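Day whatever of hat duty

January 2024 and I'm still putting hats on stands for a living! My month at Wikby is all teaching by hand: I hold a gripper in each fist, do the job myself, and the robot is supposed to learn it from the recordings. We're at 959 good runs on the cap task, and Moon (our name for the arm – long story) needs over 2,155 before anyone will let it try.

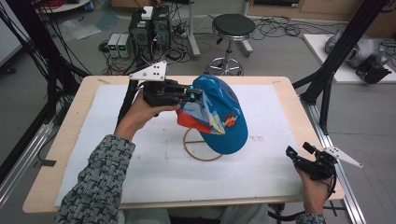
Cap in the left gripper, stand waiting on the board.

The trick is going slow with the left and keeping the right one low and out of the way until you want it. I rushed a lot in December and had to throw out 70 runs, which hurt. Curved brims are mean, too – pinch too far out and the whole thing swings around on you.

Next up is folding towels. My wrists are already complaining, but I kind of can't wait!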